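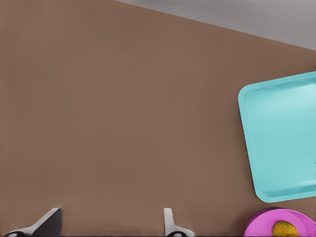

Lomgate Community Tool and Furniture Library
Second progress report to the Ornard Fund
4/17/23
Prepared by Defne Duman, project lead

Dear Thiện,

You asked for something shorter than the February report, which ran to 38 pages and which Bülent tells me he finished on a train that had stopped moving. We have tried.

Where we are

The library now has 651 registered members, against the 710 we promised you by the end of this period. We're 59 short. I could blame the bus route, which was moved two streets over just as we put up a large and expensive sign facing the old one, but the sign was my idea and so I will simply report that it is very easy to read from the parking lot of the tire shop.

Lending is healthier than membership. The folding tables go out every weekend and mostly come back. The carpet cleaner has a waiting list. The tile saw has been borrowed by the same man so many times that Kadir has started asking to see the bathroom.

Furniture repair

The repair bench opened at last. Kadir Canpolat runs it two evenings a week and has a policy of not fixing anything for anyone, only standing next to them while they fix it themselves. People complain about this for the first half hour. Of the 48 pieces brought in so far, most were chairs, and most of the chairs had the same trouble, a loose back leg that somebody had already glued with the wrong glue. We have added a line to the budget for the right glue.

Two pieces were beyond us. One was a piano stool. The other was described on the intake form as "cabinet or possibly door," and we still don't know.

The building

The roof over the storeroom no longer leaks. It leaked through all of February, in a new place each time we patched it, until Ekene Uzor went up himself and found that the gutter was full of tennis balls. There are no tennis courts anywhere near us. Repairs came in under the estimate and we would like your permission to move what's left into heating, as members at the repair bench have been working in coats.

The landlord, Văduva Properties, has agreed in writing to extend the lease by two years at the current rent. The letter also refers to us throughout as a "fitness tenant." We have asked them to correct it and are being careful in the meantime not to do anything that looks like exercise.

The booking system

We moved from the paper ledger to Sitar over the winter. It does what it was sold to do, apart from reminders, which it sent to every member at four in the morning for nine days running. Nineteen people wrote to us about it. Returns improved a great deal that week, and there was a brief discussion about whether to leave it alone. Bülent fixed it.

Money

Spending is on plan except for the sign (over) and printing (under, as nobody could find the printer after the move). Full figures are in the attached spreadsheet. The second tab is the one to look at; the first belongs to an earlier and more hopeful version of the budget.

Next period

We plan to open one extra morning for parents, run a short course on sharpening, and turn the sign around. Ekene has a quote for that last job and I would rather you saw it sitting down.

We would welcome a visit whenever suits you. Bring a chair.

Defne Duman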